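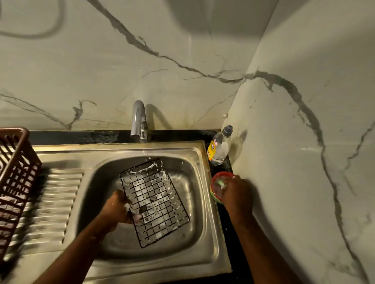 Forum > Kitchen & Cleaning > Wire racks, how do you wash yours?

pinetop_baker
Posts: 661
Hi all! I bake cookies most weekends and my black wire rack has reached the point where I'm embarrassed to set it out when company comes (my sister noticed, bless her). I've been going at it in the sink with a little scrub sponge and plenty of suds, and the flat parts come out fine, but those tiny squares hang on to every crumb and the corners where the wires cross feel sticky no matter what. Is there a trick to it, or do I just need more patience?

mota_mornings
Soak it! Fill the sink with hot water and dish soap, lay the rack flat and go have your coffee. I give mine a good half hour and then the sponge has hardly anything left to do.

Sterkum19
Have to disagree with the soaking, sorry. I left a coated rack in water overnight once and had rust spots at the joints by the next month. I wash mine right away while it's still a bit warm, tilted up in the sink so the crumbs fall through, one side and then the other.

mota_mornings
Well, overnight is a whole different thing from half an hour! I've had mine since we lived in Flurnholm and there isn't a speck of rust on it.

Sterkum19
Fair enough, I did say overnight. I'd still keep it short if the coating is chipped anywhere.

uvow_kitchen
Posts: 3000
An old soft toothbrush for the crossings, and baking soda mixed with a few drops of water for the sticky part. Go along the wires one direction, then turn the rack and do the other. And please dry it with a towel, don't leave it leaning in the dish rack to drip.

pinetop_baker
Thank you all so much! I'm trying the short soak and the toothbrush after supper tonight. The towel I'm less sure about, mine always snags, but I'll give it a go.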